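Search this journal Enter keywords Go

Filed under: Home and Interiors, Floors and Rugs, Notes from Flirnport

The sitting room rug: a record of care

Posted Aug 9, 2024

It has been my practice to set down in this journal the upkeep of each room in turn. The sitting room was last dealt with in the entry on curtains, and several readers wrote to ask what had become of the rug. The present entry is confined to it, with a few remarks on the cabinet.

The rug was purchased in July from De Smet in Arnska at a price of 375, delivery included. It is light grey with a soft pile, and it was chosen to sit quietly between the cream sofa and the wooden floor. A darker colour was considered and declined. I remain satisfied with that decision, although a pale rug does require more attention than the salesroom would suggest. 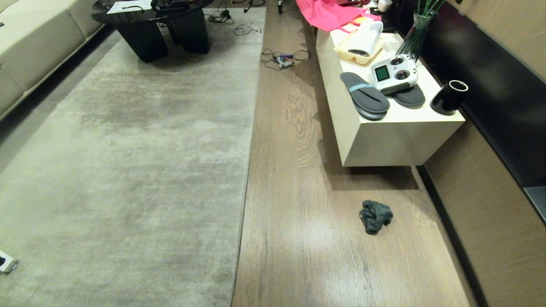
The household rule is that slippers are to be left by the door. The rule is not well observed, and the low cabinet tends to receive whatever is in hand when a person enters the room. It should be cleared before any work on the floor is begun, as should the coffee table. Cables are to be gathered up and not stepped over.

As to the placing of the rug, I would advise that it be laid parallel to the boards wherever the room allows. The eye goes at once to the line between pile and wood, and a small error there is more noticeable than a mark in the middle. I measured from the wall at both ends and moved the rug twice. The final correction was 2 cm. 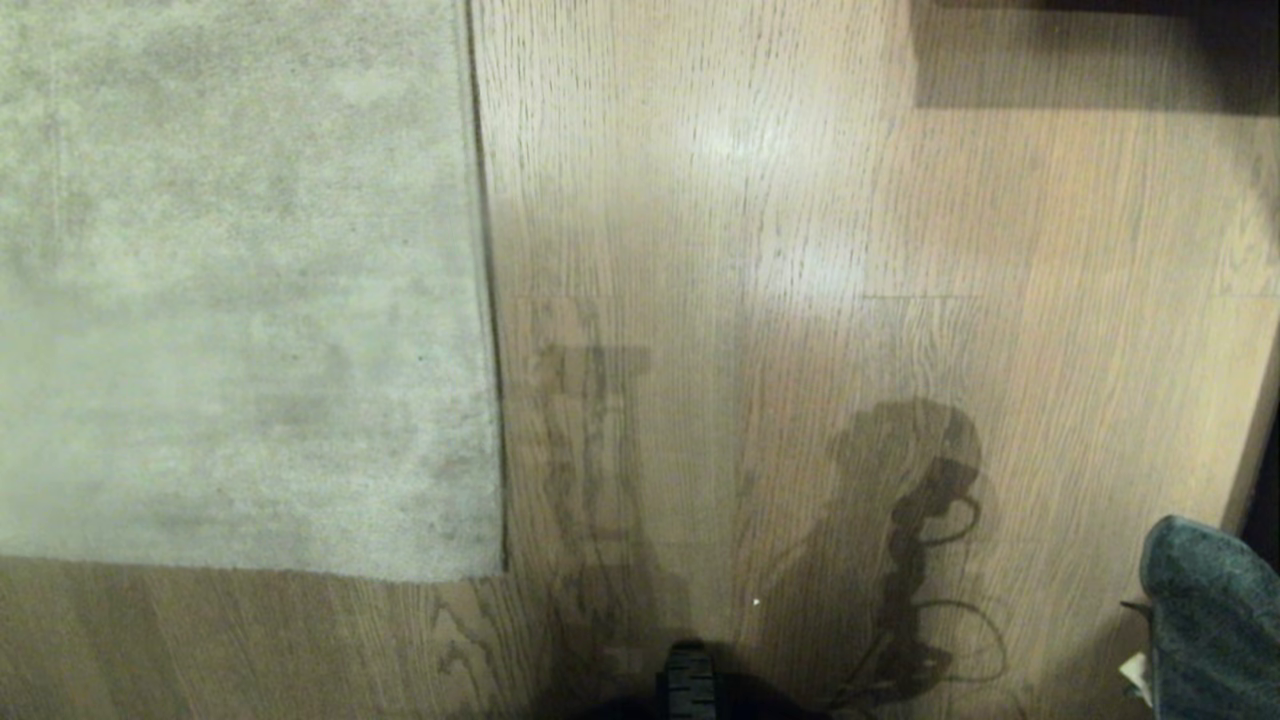
The long edge of the rug, alongside the oak boards.

Overhead light is severe on a floor of this kind. It shows the grain to advantage and also shows every streak left by the mop, for which reason the boards are now wiped along their length only. The Hito floor soap mentioned in an earlier entry is still in use, one capful to the bucket – the label permits more, but I have found no benefit in it.

The pile is another matter. It changes tone according to the direction in which it was last brushed, and cloudy areas should not be taken for dirt until they have been brushed the other way.
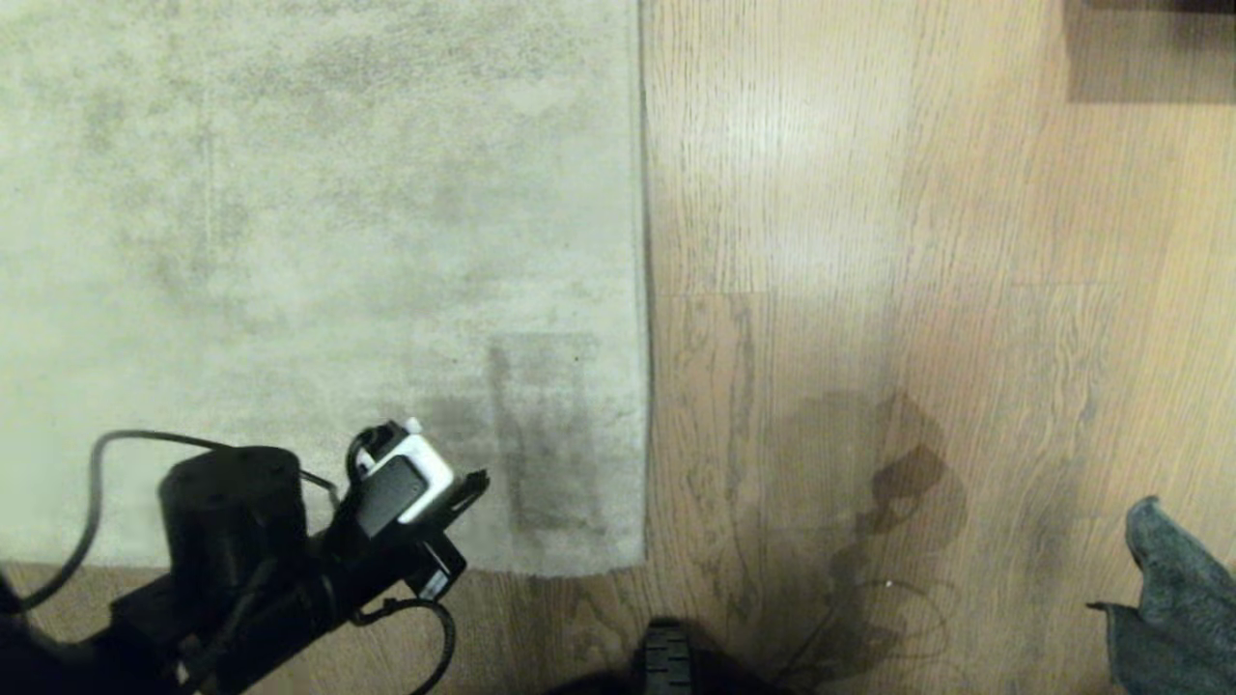 Written by the Editor
Keeper of the Flirnport House Journal

The darker patch near the corner has been entered in the household book. I have not determined whether it is soiling or flattened pile, and the treatment differs. Flattened pile is to be lifted with a soft brush and left overnight. Soiling is to be blotted with a white cloth and cool water, working inwards, and the cloth inspected after each pass. Brushing will be attempted first. Under no circumstances should soap intended for the floor be applied to the rug.

A rug pad was also ordered from De Smet and has yet to arrive. Correspondence on that subject has reached three letters.

This site uses cookies to remember your preferences. Accept Manage settings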